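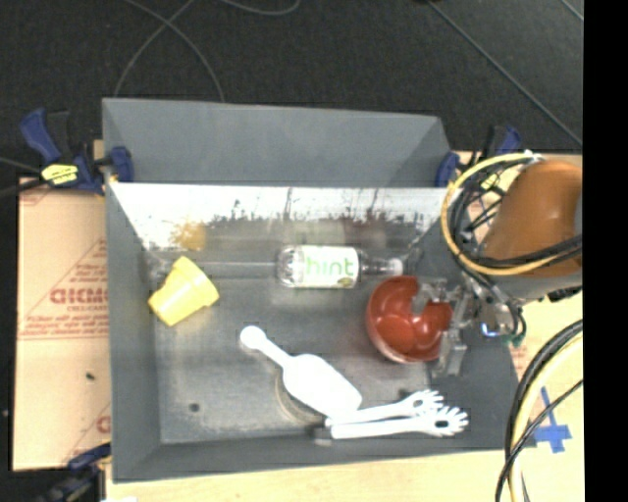 2.3 Returns and reuse

Why do households stop returning reusable containers after the first weeks of a program? In the Kiltitwood survey, the reason given most often was distance to the drop-off point, followed by uncertainty about whether items had to be washed first.

The survey was mailed to 1000 households, of which 400 sent back a complete form. Respondents in Gutton lived closer to a drop-off point than those in Malabanan and reported more frequent returns. The difference remained when household size was taken into account (Mughal and Warraich, in preparation). Deposit level had little effect within the range tested.

Figure 2. Gray bin with a scuffed inner wall.

Wear was recorded separately from return rate. Surface scratches alone did not lead to withdrawal from service under the Zakar guidelines, which require removal only for cracks or broken rims. Van Rooij and Moschos apply a stricter rule, and their replacement rates are therefore not directly comparable with those reported in Section 3.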